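SPEAKER NOTES
Talk for the September home skills evening, "Dark Clothes, Good Light"
Slides by Lakatos. Handout is the two-page one, not the long one.

Wait for people to find their chairs. Say hello, say thank you, mention the coffee is at the back and that they should go and get some whenever they like, I won't be offended.

Start with the story of the black dress at Vino. I had folded it at home the night before, by the light of the hallway, and felt very pleased with myself, and then I took it out under the restaurant lamps and there was a crease across the front you could have rested a menu on. Pause here, people usually have one of their own and they'll want to tell it. Let two of them, then move on or we'll be here until breakfast.

The point of the story is that black cloth hides things from you. It hides folds, it hides lint, it hides which side is the front. With a white shirt the shadows do half the work and you can see every wrinkle. With black you have to go looking with your hands.

Ask who folds on the bed. (Nearly all the hands go up.) Ask who has a table they could clear instead. Talk about height, and about how my back felt the year I did all of it on a mattress. Any table will do. I have used a kitchen table, a desk, and once the top of a chest freezer in my aunt's garage, which was a lovely height but very cold on the wrists.

Next slide, two pictures. Leave them up for a while and keep talking.

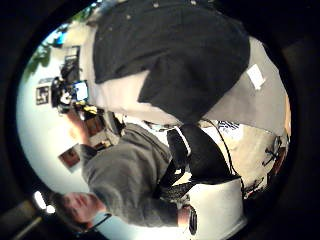
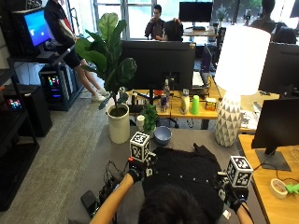 Black cloth, and a row of little pale dots to steer by.

Now the buttons. If a garment has a line of buttons or studs down it, you have been handed a ruler! Lay the piece flat, get that line straight before you do anything else, and the rest of the cloth will mostly follow it. Smooth outward from the line with flat hands, slowly, the way you'd smooth a tablecloth when company is coming. If there's a bunched-up place, don't tug at the hem. Lift the cloth, let it drop, and smooth again.

Demonstrate with the cardigan from my bag. Do it badly first, they like that.

Then fold so the buttons end up inside if they're the sharp kind, outside if they're flat. I know some people feel strongly the other way and I'm happy to hear about it over coffee.

Light. I could talk about light all night, so keep this to 4 minutes. Daylight from a window is best, coming from the side, because it picks up every ridge. In the evening, set a lamp on the table itself and turn off the ceiling light for a moment. They won't believe the difference until they see it, so do the trick with the Trultis lamp and the cardigan. (Check the plug reaches. It did not reach last time.)

Clearing the table. Plants and cups can stay if they live at the far end, you don't have to strip the house bare to fold a jacket. Give yourself a patch as wide as the garment with the sleeves out and leave the rest alone.

Skip the Zedent slide on lint rollers if we're running behind. If we aren't, read out the bit about rolling in one direction and pass the two rollers along the rows.

Questions. Somebody will ask about velvet. Hang it.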